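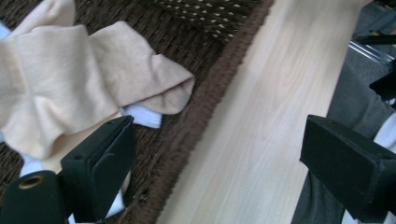
Soft goods against coarse weave: storage, snagging and shape loss in household knits
Speaker notes, Tiltondale textile care evening
September 6, 2021
Running time 22 minutes, questions after

Slide 1 – Title
Wait for the door to close. State the scope: knits and other soft pieces kept at home between wash and wear. Woven storage and woven floor coverings are included. Moths are not included and will be deferred to the second speaker. Handout is on the side table, one sheet, both sides printed.

Slide 2 – Terms
Snag: a yarn pulled out of the fabric plane but not broken.
Pill: a ball of loose fiber held to the surface by a few anchored ends.
Set crease: a fold that stays after the piece is laid flat overnight.
Growth: lengthening under the piece's own weight.
Say that "stretch" will be avoided tonight. People use it for both growth and elasticity, and the two call for different handling.

Slide 3 – Where the damage comes from
Most of the audience will expect the washer to be the main topic. Concede that it matters. Then move to the hours when a piece is lying somewhere: half folded, on a rug, over a chair back, over the side of a basket. Load is low but contact time is long. The fabric also gets dragged when somebody picks it up by whichever part is nearest.
Dragging is the step to dwell on. A loop that rests on a rough strand does very little. The same loop pulled sideways across that strand can catch.

Slide 4 – Surface classes
Use the Gaete ranking from the handout, smooth to coarse:
Class A, sealed wood, glazed tile, painted shelf
Class B, flat woven cotton, canvas bin
Class C, braided or twisted plant fiber, wrapped rims
Class D, split cane with open ends
The ranking is by touch and by a stocking test. Pull a nylon stocking once over the surface by hand, no added weight, and look for pulls. It is not a lab method. Say so before someone asks.
Class C is where most homes sit. Brown woven pieces with a thick edge are sold for halls and bedrooms and look kind to fabric. The flat weave is often fine. The edge is where the strands turn, and where cloth gets pulled over.

Slide 5 – Hanging portions
Switch off the front row of lights.
When part of a knit hangs over an edge, the hanging part pulls on the part that stays. A dry adult sweater of 300 grams puts little load on a woven rim. Wet, the same sweater is a different matter and should not be left there at all.
Point out three things on the slide with the stick: the fabric going over the edge, the slightly crumpled portion on the pale surface, and the folds at the left. Any portion that rests on a surface is supported and carries almost none of its own weight. The line where it crosses the edge is the one to inspect.

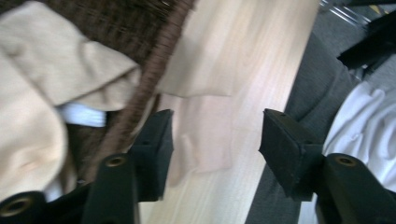
Slide 5. Beige fabric over a brown woven edge, lower portion on a pale surface.

If the projector washes out the beige, read the caption aloud and go on. The brown still shows.

Slide 6 – Picking up
Demonstrate with the Skinine sample bag. Two hands, palms up, under the bulk of the fabric. Lift straight up until it clears the weave, then move sideways. Repeat once with one hand, pulling a corner toward me across the test mat. Pass the second sample along the rows with the loupe.
Small pieces that have worked their way under a larger one come out after the larger one is lifted. Pulling a sock from beneath drags two fabrics over each other, and terry loops catch readily on knit.
Long narrow pieces, such as sleeves or stockings, get gathered from the tail toward the body before lifting. A free tail trails over the edge and finds the roughest strand.

Slide 7 – Lining
Three options tested at Nedness during August:
Loose cotton liner. Cheap, washable, slides down and exposes the rim.
Tied liner with turned edge. Covers the rim. Ties need checking.
Folded pillowcase. Adequate for the base, does nothing for the rim.
Recommendation is the tied liner. Wash it before first use, as the 70 percent cotton version shrank enough to pull away from the rim.

Slide 8 – Repairing a snag
Do not cut. Turn the piece inside out, find the loop from the back, and draw it through with a fine latch hook or a blunt needle. Ease the slack along the row in both directions with the fingertips. Steam from a short distance, then leave flat until cool.
Skip the steam for acrylic.
A broken yarn is a different repair and will not be covered. Refer to side two of the handout.

Slide 9 – Questions to expect
"Is wicker always bad?" No. Run the stocking test on your own piece, base and rim separately.
"Can I sand it?" Lightly, on cane. Twisted fiber goes fuzzy and sheds.
"What about fleece?" Low snag risk, but it collects fiber from the weave. Shake it outdoors.
"How long can a sweater stay folded?" Refold on a different line at each season change.

Collect both loupes and the samples before leaving. Lights back on at the panel left of the door.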